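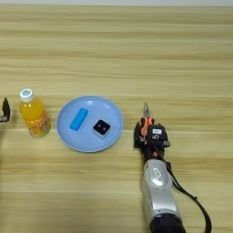

작업대 위의 접시 한 장
소물 정리에서 용기의 높이와 자리를 정하는 법

입력 2023년 10월 5일

가정용 작업대가 어지러워지는 원인은 대개 큰 물건보다 작은 물건에 있다. 병이나 공구는 눈에 띄어 제자리로 돌아가지만, 손가락 두 마디 안팎의 블록이나 부품은 상판의 무늬에 묻힌다. 나뭇결이 가로로 흐르는 밝은 상판에서는 회색이나 베이지색 부품이 특히 잘 사라진다. 색이 있는 얕은 접시 한 장을 임시 보관 자리로 쓰는 방식은 이 문제에 대한 가장 값싼 대응이다.

본지는 지난 6월 생활용품 업체 Vetcombe와 Rurnine의 얕은 접시를 작업대에 올려 두고 용도별로 비교했다. 평가 항목은 테두리 높이, 바닥의 평탄도, 상판과의 색 대비였다.

테두리와 바닥

소물용 접시의 테두리는 굴러가는 것을 막을 만큼 높고 손가락이 비스듬히 들어갈 만큼 낮아야 한다. 테두리가 깊은 그릇은 보관에는 유리하나 꺼낼 때 물건이 벽에 기댄다. 납작한 직육면체는 벽에 기대면 모서리부터 잡히고, 잡은 뒤 방향을 다시 바꾸어야 한다. 바닥이 평평하면 물건이 놓인 방향 그대로 유지된다.

한 접시에 두 가지를 둘 때는 형태가 다른 것을 고른다. 길쭉한 블록과 작은 정육면체 조합은 손끝으로도 구분된다. 같은 크기의 물건을 여럿 섞으면 접시는 곧 잡동사니 그릇이 된다. Rurnine 제품은 바닥 중앙이 미세하게 솟아 있어 작은 부품이 가장자리로 밀렸고, Vetcombe 제품은 이런 현상이 없었다.

색 대비

연한 하늘색 접시는 꿀색 계열의 목재 상판과 잘 구분된다. 그 위에 놓이는 물건의 색도 따져야 한다. 채도가 높은 파란색 블록은 같은 계열의 접시 위에서도 윤곽이 남지만, 색이 옅은 파란색이라면 묻힐 가능성이 있다. 윗면이 검은 소품은 거의 모든 접시에서 식별된다. 흰색 부품이 많은 작업대라면 하늘색이나 짙은 녹색을 권한다.

음료의 위치

작업 중 음료를 상판에 두는 것은 권장 사항이 아니지만 현실에서는 흔하다. 두어야 한다면 잔 대신 나사식 뚜껑이 있는 병을 쓴다. 오렌지 주스는 당분이 있어 마른 뒤 끈적이는 막을 남기고, 이 막에 먼지와 톱밥이 붙는다. 병은 접시와 같은 줄에 두되 주로 쓰는 손의 반대편에 세운다. 오른손잡이라면 접시 왼쪽이다. 접시 너머에 병을 세우면 팔이 접시 위를 넘어가게 되고 소매가 테두리에 걸린다.
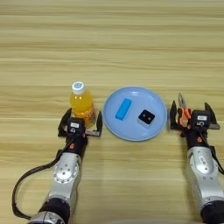 공구가 드나드는 쪽

병의 반대편은 비워 두고 공구의 출입 공간으로 쓴다. 플라이어처럼 손잡이가 벌어지는 공구는 닫힌 상태의 폭이 아니라 벌어진 상태의 폭을 기준으로 자리를 잡아야 한다. 시험에서는 접시 테두리에서 9cm를 띄웠을 때 손잡이가 접시를 건드리지 않았다. 주황색 손잡이는 목재 위에서 잘 보이지만, 주황색 계열 라벨이 붙은 병 옆에서는 시선이 분산된다. 공구와 병을 접시 양쪽으로 나누는 배치는 이 점에서도 유리하다.

공구는 접시에 올리지 않는다. 무게 중심이 손잡이 쪽에 있는 플라이어를 얕은 접시에 걸치면 테두리가 들릴 수 있다. Seppälä의 공구 받침처럼 홈이 파인 제품을 따로 두거나, 상판에 직접 내려놓는 편이 안정적이다.

상판의 유지

접시와 병이 늘 같은 자리에 있으면 그 아래의 상판은 빛을 덜 받아 색이 달라진다. 오일 마감 상판에서는 차이가 더 빨리 나타난다. Kerilham의 관리 지침은 3개월마다 물건의 위치를 바꾸도록 정하고 있다. 닦을 때는 결을 따라 가로로 닦고, 주스 자국은 미지근한 물을 적신 천으로 먼저 불린다. 물기를 남긴 채 접시를 다시 올리면 굽 모양의 자국이 생긴다.

접시는 하루 작업이 끝나면 비운다. 본지 작업대에서는 정리에 60초를 배정했고, 이 시간 안에 끝나지 않는 날은 접시에 올린 물건의 종류가 2가지를 넘은 날이었다.

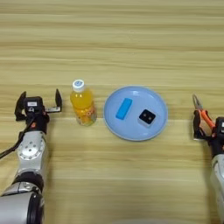 플라스틱 접시 대신 금속 접시를 써도 되는가?

써도 무방하다. 다만 금속 접시는 작은 부품을 내려놓을 때 소리가 크고, 바닥에 굽힘 가공이 남은 제품은 목재 상판을 긁을 수 있으므로 밑면에 얇은 펠트를 붙여 사용한다. 자성이 있는 접시는 철제 나사에는 편리하지만 자석의 영향을 받는 부품에는 적합하지 않다.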